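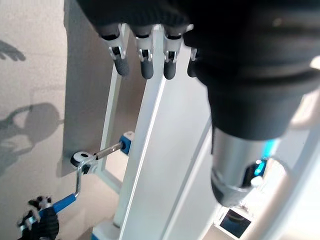

Akbridge is a town with one main road, and the lab is at the far end of it in a long building that used to store seed. I had a place on the morning tour of the open day. There was coffee in the lobby, a sign-in sheet, and a badge on a string. The tour set off a few minutes late and ran long.

The people who work there call the place Pondel, which is the name of the project and also what is painted on the door. Pondel collects examples. A person steers a robot through a task, the whole thing is recorded, and the recording goes into a store that a learning system is later trained on. They don't build the robots and they don't sell anything. What they produce is recordings with notes attached.

The first stop was a room with a screen and folding chairs, where one of the engineers gave a short talk. The main point was that a robot with fingers can be told where to put its hand, but it is very hard to write down how to hold something and keep holding it while it moves. It is easier to have a person do it through the robot many times over and let the software work out what those times have in common. The target for the current task is 2,000 usable recordings. The word "usable" got explained at some length. A recording is thrown out if the grip slips and the operator doesn't recover, if a camera drops out, or if the operator talks to somebody in the middle and loses the thread.

The current task is cranks. I had expected boxes and cups, and so had most of the group. The engineer said they had done plenty of those last year and wanted something where the hand has to stay closed on an object that goes around a fixed path. You can pick up a cup in any number of ways. A crank only goes where the crank goes, and if the arm pulls even slightly off the path, the force shows up straight away.

We then went through to the main floor. Visitors stand behind a yellow line.

The crank is on a frame of white metal beams. A blue block on one of the uprights carries a short metal shaft, and a bent rod leads from that to a blue grip. The robot's black hand wraps around the grip in much the same way mine would. The fingers have rounded rubber tips and small metal joints, and from behind the line I could see more of the joints than I expected to.

The operator sits a short distance away and wears a pair of gloves and a headset. She moves and the robot moves, with a lag that I could see but that she said she no longer notices. Each recording starts from the same resting position. She brings the hand in, closes it on the grip, turns the crank, lets go, and goes back to rest. Then a foot pedal marks the recording good or bad, and the next one starts. A shift at the pedal is 2 hours, and after that operators swap out. Their shoulders get tired before anything else does.

I asked why they don't let the robot repeat one good run. The answer was that they want the runs to be different. Between batches somebody changes the starting angle of the crank or moves the robot a little to one side. The lights get moved too. If every recording looks the same, the system learns that one setup and fails when a shadow falls in a new place. Shadows came up several times. An early version of the training had gone wrong in the afternoons for that reason, and it took them most of February to find out why.

There is a camera down at the hand as well as the ones on stands. The picture from the hand camera is mostly fingers, and to a visitor it doesn't look like much. They said it is the one they would keep if they could keep only one, as it still has a view of the grip when the arm blocks everything else.

After the floor we saw the labeling room, which was quieter. The software there is called Tello. It lines up the video with the readings from the hand and cuts each recording into stages: reach, close, turn, release. A person checks the cuts and moves them when they are wrong. The one I watched was moving the start of "close" earlier by a hair on nearly every clip. She told us the software waits until the fingers have stopped, and the label is supposed to start when they begin to bend. Somebody in our group asked if that could be fixed in the software. It is on a list.

The last part was a demonstration of the trained system with nobody in the gloves. It made 6 attempts while we watched. On four it turned the crank and let go cleanly. On one it closed the hand too early and pushed the grip away, and on another it stopped partway around and was reset by hand. The staff did not seem bothered. They saved the two bad ones and said an operator would record extra examples starting from those same positions.

Questions at the end were mostly about jobs and about money. On jobs, they are hiring operators for evening shifts and no background is needed, but there is a trial session and some people find the headset makes them sick. On money, part of it comes from Zekwood, a firm that makes valves and wants to know if a robot could be trusted to open and close them in places where it is unpleasant to send people. That explained the cranks better than the talk had.

Practical notes if you plan to go to the next one. Tours are capped at 20 people and you have to book. Wear flat shoes. The floor is loud near the compressor, and anyone at the back of the group will miss half of what is said. You can't bring a bag past the lobby, and there are lockers. Parking is on the gravel behind the building, and the entrance is around the other side.

Visited 2021-10-02.

6 comments
20 shares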